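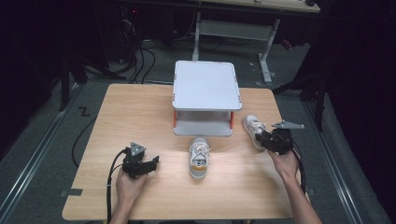
White bin, upside down on the table.

Anahera Kingi
November

OK so Softić is opening a second counter, inside the Wondero hall in Clotovholm, and I have been twice already and I need to talk about it. Long thread, lots of pastry.

2 comments

If you don't know Softić: it's the burek place by the bus station with the green awning and the line of people in work boots at six in the morning. Open since 2000. Same oven, same menu board, same rule that you order by the slice and you don't ask for a fork.

I've been eating there since I was in high school and the potato one got me through every exam I ever took. Peppery, soft in the middle, and the outside shatters all over your coat. I have never once left that place clean.

The new counter isn't a copy of the old one though! They've handed it to Hiyori Ueda, who worked the early shift at the bus station for years and used to sneak her own fillings into the last tray of the morning. If you were ever in there late and got a slice with miso and squash in it, that was her.

So the new place is half the classics (cheese, potato, spinach, meat) and half whatever Hiyori wants. I'm going to go through what I've tried, because I took notes on the back of a parking ticket and I'd like to get some use out of it.

15 shares

Squash and miso first. It was the one I was most scared of losing in the move, and it's better. The squash gets roasted until the edges go dark and then mashed pretty roughly, so you hit chunks. The miso is in there but quiet. Sesame on top. I ate it standing up next to the trash cans and then went back and got another.

Leek and potato. Very much a cousin of the original potato, with sweeter onions-y stuff going on and a lot less pepper. I'd like more pepper. I told her I'd like more pepper. She pointed at the pepper.

Mushroom and cabbage is the one I keep thinking about. She cooks the cabbage down so far it's nearly jam, and there's ginger somewhere in the back. It's a rolled one too, a big spiral cut into wedges, so you get the crispy outer ring on one side and the soft center on the other. Ask for a middle-ish wedge. The person behind me got the very end piece and looked thrilled, so maybe ask for that instead.

And there's a sour cherry one on the weekend only. Thin, not very sweet, sugar on top while it's hot. I had it with coffee on Saturday and it was the best thing I put in my mouth all month, and I had a birthday this month.

Somebody's going to ask about the dough so let me get to it. It's the same dough. Flour, water, salt, oil, stretched by hand over a cloth until you can see the pattern through it. She does it right at the counter where you can watch, which I love, except it makes the line really slow because everyone stops to stare. Me included. Sorry to the man with the stroller.

I asked if she ever tears it. She said every day, and then she folded the torn bit under and kept going, and I couldn't find it again afterward.

The oven was a whole saga. They wanted the same kind they've got at the bus station, but the hall has rules about what you can vent through the roof, so that was out. They ended up with an electric deck oven from Asex and spent most of the fall figuring out how to get the bottoms crisp in it.

What worked in the end was heavier pans and starting them on the lower deck, then moving them up for the last stretch. I had one from the early test batches back at the old shop and the bottom was, let's say, bendy. The ones on Saturday were perfect. I knocked on mine and it sounded like a door.

Drinks! The yogurt drink made the trip, thank goodness. Plain, cold, salty, in the same stubby glasses. There's also a roasted barley tea that Hiyori brews in a big pot, and it goes with the greasy stuff so well that I think I might be switching sides after all these years. Don't tell the bus station.

2 comments

Some practical stuff for people who are going to go, and you should go.

It's at the back of the hall, past the fish and the guy who fixes watches. If you reach the flower stand you've gone too far. There's no big sign yet, only a handwritten one taped to the glass, but you'll smell it before you see it.

Get there before noon if you want the spiral. The flat trays keep coming until they close, but the rolled ones take forever to make and when they're gone they're gone.

Seating is a shelf along the wall and some stools. In decent weather you can take it out to the steps on the river side, where the pigeons know exactly what's going on and are very bold about it. Hold your slice close.

They take cards at the new one. I know!! At the bus station it's still cash and still that drawer that sticks.

For the vegetarians, who've been in my messages since I posted the first picture of a slice – most of the menu is yours. The meat one is baked in its own pans and kept on its own side of the case. The squash, the leek, and the mushroom have no dairy in them either, they're all done with oil. The cheese one has cheese in it. It has so much cheese in it.

If you can't have sesame, say so when you order. It's on top of the squash one and there were a few seeds that had wandered.

One thing I'd change: the soup. There's a lentil soup and it's fine, it's warm, it's soup, but it tastes a bit like it's there because somebody said a lunch counter should have soup. Hiyori says she's still messing with it and that there may be a bean one when it gets properly cold. I'll report back.

Also I wish the slices were cut a little smaller so I could try more of them in one go. You can ask for a half, but they look at you.

I talked to her for a while after the rush and asked if she was nervous about putting her own stuff next to recipes people have been eating forever. She said the regulars were the easy part. They came on the first morning, ordered exactly what they always order, and then took a slice of something new home "for their sister." The same ones were back the next day for the sister's opinion, apparently.

She also said the family left her alone with the menu except for one request, that the potato stays exactly how it is. I had it side by side with a slice from the bus station (yes I carried one across town in my bag, yes my bag smells incredible) and I couldn't tell you which was which. Maybe a tiny bit more color on the new one.

If you're taking some home, here's how I reheat it. Dry frying pan, low heat, lid off, bottom side down first. Give it a few minutes, flip, a couple more. The microwave will turn it into a wet sock. Oven is good too if you've got a whole tray, but who has a whole tray left.

It freezes well, wrapped tight. I put mine straight in the oven from frozen and it came out nearly as good as the counter. The spiral one doesn't love it though, the middle goes a little heavy.

They do whole pans to order at both places, and you need to let them know the day before. I've already put my name down for a mushroom one for my mom's lunch and I'm planning to act like I thought of it myself.

Someone asked if the bus station shop is closing. No! I checked, because I panicked too. Same hours, same people, and the uncle is still on the early shift telling everybody their coat's too thin.

Someone else asked how it compares to the place by the stadium. I haven't been there in ages and I don't want to be unfair to it, so send me your thoughts and I'll go eat some for research.

Small update, I went back this morning. There's more pepper in the leek one. I'm not saying that was me. I had two wedges and a barley tea, and there's a tray of something with chestnuts that wasn't for sale yet, so I'll be there again tomorrow around opening, bothering her about it.

15 shares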